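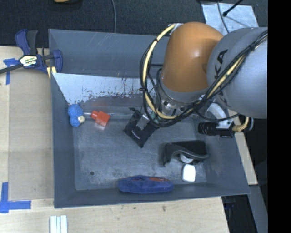 Preseason started for our over-35s on a cold night in May, and my hamstrings have filed a complaint. We're Arthur Rovers, a soccer club with one decent pitch, 95 registered players and a canteen that does a very good sausage roll. Teodor Nyberg has taken over as coach this year and he's mad for laps (so many laps!). By the end of the first session I was bent over with my hands on my knees, about as graceful as that metal wrist dangling over its big gray bin, and with a good deal less holding me together. A black tie like the one around those hoses might do wonders for my left knee.

Anyway, we had our first friendly against Clivov and went down 3–2, which I'm calling a moral win. I came on for the last bit, touched the ball maybe four times and set one up with my shin. Teo reckons it was a lovely pass, so I've let him think so.

Fees are $200 this season, due before round one. Bring your own shin pads, please!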